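Lustville Folding Table: README

Notes and file guide for the garment folding set, second release
Last edited 2023-09-22

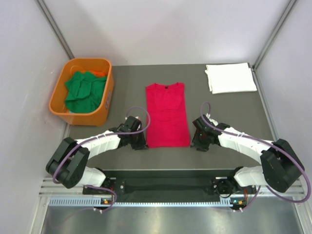 Table layout, sleeveless shirt task: basket back left, shirt in the center, folded stack back right.

What is in the set

The set covers one household job: taking clothes and towels from a basket, laying them flat, folding them, and stacking them to one side. There are 300 episodes in this release. Each episode is one garment or one towel, from the moment it lies flat on the table until it is on the stack or the attempt is called off.

The first release, from April, had only towels. Shirts were added because towel folding says little about necklines, armholes and soft hems. The towels are still included under the same names, so older file lists will keep working.

The items

Sleeveless shirts. These make up the largest group. They are laid out with the neckline toward the back wall and the hem toward the near side. Small wrinkles are left in. We do not iron or press anything before an episode.

Short-sleeved shirts. Same orientation as above. Sleeves are pulled straight out to the sides before the start.

Towels. Hand towels and dish towels, folded in half and then in half again. Edges on the finished stack do not have to line up exactly. See the scoring section for how far off they may be.

Mixed basket items. Whatever is in the basket at the start of an episode is part of the setup and is not labeled by type. The clothes in it are heaped the way they would be after coming off a line, and one piece often covers another. Do not use the basket contents as a garment count.

Table and basket

The table has a flat dark gray top with pale walls at the left, right and back. Lighting is even and was not changed between sessions. White towels are harder to separate from the wall than colored ones, so anyone working on outlines should look at those episodes first.

The basket is plastic and open at the top. It starts in the back-left corner for all shirt episodes. In 29 of the towel episodes it was placed in the back-right corner, and the stack was built on the left. Those are listed in swapped.txt.

Folding order for shirts

1. Start with the shirt flat, front side down if the front can be told from the back.
2. Bring the left side in to the middle of the neckline.
3. Bring the right side in over it.
4. Fold the hem up to the neckline.
5. Move the folded shirt to the stack.

For sleeveless shirts with a deep armhole, steps 2 and 3 leave a narrow flap near the shoulder. It can stay where it falls. Rosemarie Gerlach tried tucking it under in a few early episodes, but the results were no flatter and the files were dropped.

Scoring

Each episode has one of three marks in scores.csv.

good -- the item is on the stack, and no edge sticks out more than 30 mm past the one below it
loose -- the item is on the stack but sticks out farther, or a fold has opened
stopped -- the item never reached the stack

Knut Weidemann scored the shirts and Rosemarie Gerlach scored the towels. They both scored a shared group of 96 episodes and disagreed mostly on "good" against "loose". Both marks are kept for that group, in columns score_a and score_b. For the rest, score_b is blank.

Files

episodes/ -- one folder per episode, numbered from 001
scores.csv -- marks, item type, basket side
items.csv -- item color, size and fabric, read from the sewn-in tag where there was one
swapped.txt -- episodes with the basket on the right
notes/ -- session notes, typed up as written

Item colors in items.csv are plain words such as red, green or white. A shirt between red and pink is entered as red. Fabric is blank for most towels, as their tags had been cut out or washed blank.

Known problems

Some folded items lean against the right wall at the end of an episode. They are scored by the lowest fold only.

The notes for the Fleltiston sessions use "bin" for the basket and "pile" for the stack. The Brinkmann notes use "pile" for the clothes still in the basket. We left both alone, so check which session you are reading.

Two size entries in items.csv are given as a range, S--M. That is what the tag said.

Names and changes

The working name for this set was Vikano, and it still appears in the headers of the older note files. Please use Lustville Folding Table when you refer to the release.

Corrections to scores or item entries can be sent to Knut Weidemann with the episode number and the column in question. Changes are collected and go into the next release. Existing files are not edited in place.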